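Stories > Short fiction > Workplace

March
By Ermira Nikolovski

The Black Tray

Maarja Kivi started at Pamley in March on a contract for 240 examples. Each one had to show the arm going to the black tray. She drove it from a desk with a hand controller, and the room she drove it in existed only on the server. People at the firm still called it the room and said "in there" when they meant the simulation.

Bit-na Sung gave her the rules on the first morning. Start recording before you move. Don't stop halfway to think. If you make a mess of it, mark it as a mess and carry on, and don't delete it.

"Why keep the bad ones?" Maarja asked.

"Yu-na wants them. Ask her."

She didn't ask. She put her coat over the back of the chair and did 30 before lunch. 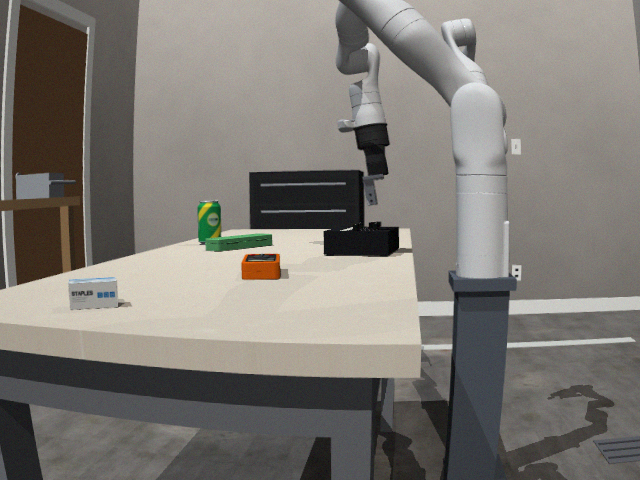 The first few were slow. She had driven a forklift for Tastis and she kept expecting weight. The controller had none. She would push it forward and the arm would swing over the table, past the soda can and the long green box, and she would hold her breath as if she could knock something on to somebody's foot.

By the afternoon she had stopped doing that. She noticed other things instead. Through the doorway on the left there was a little wooden table with a box on it, and she wondered who had put it there. A person must have sat down and chosen it. The floor had a dark stain on it, and somebody must have chosen that too.

"Was this a real place?" she asked Bit-na.

"Ada built it. Ada Negri. She went to Orkon."

"But was it copied from somewhere?"

Bit-na shrugged and went back to her own screen.
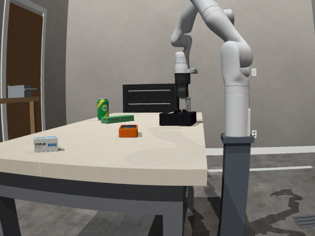
In the second week Yu-na Kwak came down and stood behind Maarja's chair. She had the numbers from the first lot. The model was called Ra, and it had been trained overnight on what Maarja had done so far.

"It hesitates," Yu-na said. "It gets over the tray and it waits."

"For how long?"

"A second, sometimes more. Then it goes down."

Maarja pulled up one of her own recordings and they watched it together. The arm came across and paused over the tray. It was where she always checked that she was straight. She hadn't known she did it.

"That's me," she said.

"Yes."

"Do you want me to do them again?"

Yu-na thought about it. "No. Do the rest without it, if you can. We'll see which one it picks up."
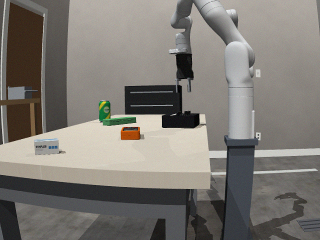
It was harder than she expected. She could go straight down if she didn't care where she landed, but then she landed badly and had to mark it. She marked 3 in a row. She got up, made tea, drank it standing by the window and came back.

What worked in the end was looking at the orange box. If she kept her eyes on that, her hand seemed to find the tray by itself. She told Bit-na, who said she did the same thing with the green can, and had done for a year.

At home Maarja found she was pausing over things. She stopped with her hand above the kettle and above the light switch. Her son asked what she was waiting for and she said she was just getting straight.
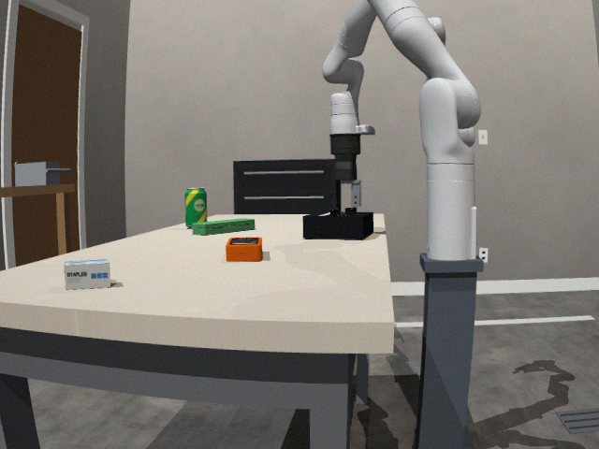 Page last changed: March

She finished the last of the 240 at ten past four. Bit-na signed the sheet and asked whether she would stay on for another 1000, with a different object, probably the staples. Maarja said she would have to look at the bus times.

Before she logged out she opened Ra's newest run. The arm crossed the table on its own, with her controller lying on the desk. It came to the tray and stopped there, for less time than before. She leaned towards the screen. Then it went down, a little to the left of where she would have gone.

She watched it twice more and put her coat on.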